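Where the Hair Ties Go

Most people who wear their hair up own far more hair ties than they can find. Anas Bouazza, who organizes bedrooms and small apartments in Zoststead under the business name Primdale, says hair things are the most common item he picks up off a floor. They turn up under pillows, in coat pockets, around gearshifts and in the bottom drawer with the batteries.

"People buy another pack of 20 when they already have the first pack somewhere in the room," he says. "The problem is where they take them off."

Bouazza asks new clients to spend a week noticing that spot. For some it is the bathroom sink. For many more it is the bed, last thing at night, when the clip comes out and goes down on whatever is closest. A container on the vanity across the room won't help much if the clip comes out while you are already under the covers.

Start with a box you have

His first suggestion costs nothing. Take a sturdy gift box or the bottom half of a phone or watch box and throw the lid in the recycling. An open top matters, he says, and he has stopped recommending anything with a lid or a latch for items used daily. The box should be low enough to see into from a pillow and long enough that a claw clip can lie flat.

Desterano, a housewares shop on Rebane Street, sells divided trays for the same purpose. Bouazza likes them for earrings. For clips he finds the compartments too small, and the big ones end up stacked on top of each other with their teeth caught.

Sort on the bed

Empty every bag and drawer onto the bedspread. A patterned cover makes small black pins hard to spot, so put down a white towel first if you have a lot of them. Throw out ties that have lost their stretch and clips with a weak spring or missing teeth. Then set the box in the middle and put back only what you wore this month. Claw clips go in first and spiral ties fill the space beside them.
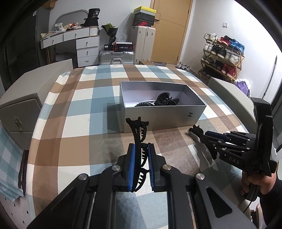 What stays out of the box

Brushes, sprays and anything with a cord belong somewhere else. So do spares. Bouazza keeps those in a zip bag in the nightstand drawer and moves one over when something breaks. He suggests two claw clips for everyday use, with the fancier ones stored with jewelry.

The box itself goes on the nightstand, on the side you sleep on. If two people share the room, each gets one. Wipe it out when you change the sheets, and check the floor behind the headboard while you are there.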